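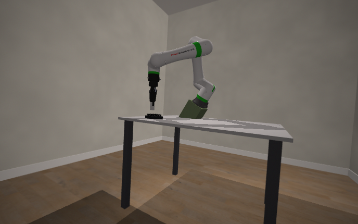
Abena Tetteh wrote in to ask why her kitchen drawers still smell of paint when she finished them in June, and whether she has to strip everything and start over. She doesn't. The smell is usually paint that was closed up before it cured, and it can be fixed with air and time.

Dry and cured are different stages. Most water-based cabinet paint is dry to the touch in 2 hours, but it keeps hardening for weeks. A drawer pushed back into its cabinet gets almost no air, so the inside stays soft and keeps giving off fumes.

What you need: a fan, baking soda, a soft cloth, mild dish soap and 200-grit sandpaper or close to it. If the bottoms were left bare, also get a small can of clear shellac.

Step 1. Take every drawer out and empty it. Write the position on the back in pencil – they rarely fit as well in each other's slots.

Step 2. Wipe the insides with warm water and a drop of soap. Wring the cloth out hard. Dry with a second cloth.

Step 3. Stand the drawers on end in a room with a window open and the fan running low. Leave them for 3 full days. Benedicta Nyarko painted the built-ins in her house on Duswood and gave hers a week, in damp weather.

Step 4. Press a fingernail into a hidden spot. If it leaves a mark, the paint needs longer.

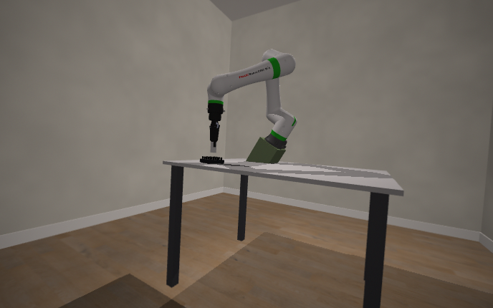
Step 5. Deal with the bare wood. Old drawer bottoms soak up smells from whatever was kept in them, and paint on the fronts won't change that. Sand lightly, vacuum, and brush on one thin coat of shellac. If you are also doing the drawer boxes, start at the far side and work toward yourself, so your sleeve stays out of the wet finish. The same goes for a tabletop: the strip where that olive-green block sits, near the back, would get its coat first.

Step 6. Put a shallow dish of baking soda in each drawer overnight before you refill it. Shelf liner can wait until the smell is gone, as it traps fumes underneath.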